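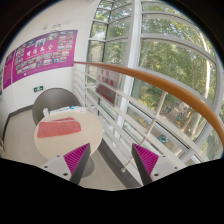 A folded pink cloth on the round table, Nouri project.

The Nouri project records household tasks shown by hand. The operator guides a two-fingered gripper directly – no robot arm is needed at this stage.

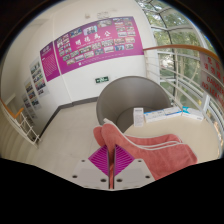
Each demonstration is reviewed by Ehsan Ghasemi before it enters the collection, which is planned to reach 2,000 recordings in June.

Folded cloth, with the gripper fingers apart.

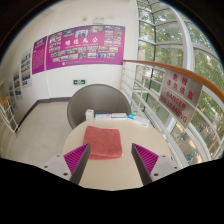
Contact
Patricio Lorente, Demonstration Program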